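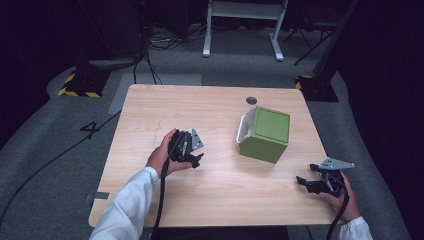
Did I make it to the pool this morning? I was in the water by 6:20 and did 36 lengths, four more than last time.

It was dark when I left and the car took a while to warm up. The Fahy pool opens at six, and by the time I had found a locker with a working key the two slow lanes were already full. I took the medium lane. There was one other person in it, a woman with a snorkel who kept a steady pace and stopped at the wall whenever I needed to get past. I need to get faster at turning. I still stop, stand up, look at the clock and push off again, and each of those stops costs me a few seconds and most of my rhythm.

The first ten lengths were bad. My shoulders were stiff from shoveling and I could not settle my breathing. After that it got easier. I did the second half with the pull buoy, which Baldur Holst says is cheating. He swam in college and thinks anything that floats is cheating. I have told him my goal is 80 lengths without a long rest by the end of spring, and he did not laugh, so maybe it is possible.

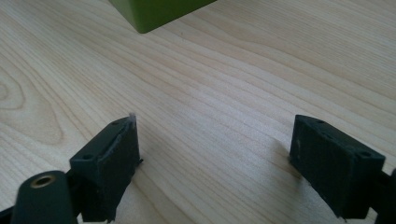

Swimming straight on my back is still the hardest thing. Indoors I have the ceiling tiles to follow, but at Grellell there are no tiles, only a curved roof with beams going the wrong way, and I drift left until my hand hits the lane rope. Kaj Vigfúsdóttir asked me to draw my course for her and I could not do it, so I told her to think of the grain in a pale wooden tabletop: on the left side it goes round in curves like a knot, and only across the middle do the lines run straight and close together. My first two lengths are the knot. She said I am turning my head to look for the wall, and to fix my eyes on one beam and count strokes from the flags. I tried it today at Fahy even though I have the tiles there. Sixteen strokes from the flags to where I started, then five from the flags at the far end to the wall. I touched with my hand this time and not with my head.

Shower was lukewarm again. The notice about the boiler has been up since before Thanksgiving.

Home by 7:45. Two eggs, toast, the last of the plum jam. I was hungry again by ten. I should take something in the car – a banana would do.

The Borgate pool has put up its prices for the new year. A book of 20 swims is now the only discount they offer, and it runs out in six months. I don't like the drive, but their evening hours are better than Fahy's and the lanes are wider. I will see how January goes before I buy one. They also have a board in the lobby with the total lengths swum by everyone in the winter challenge. It said 3,497 when I stopped in to ask about the prices. None of those are mine. Kaj has her name down and swims there twice a week after work.

Goggles are leaking on the right side. I tightened the strap and now there are rings around my eyes that last until lunch. New ones before the next swim if I can get to the store.

Plan for next time: 40 lengths, no buoy for the first 20, and try one flip turn when there is no one behind me. Wash the towel tonight. Left heel has a small cut from the pool steps – put a bandage on it.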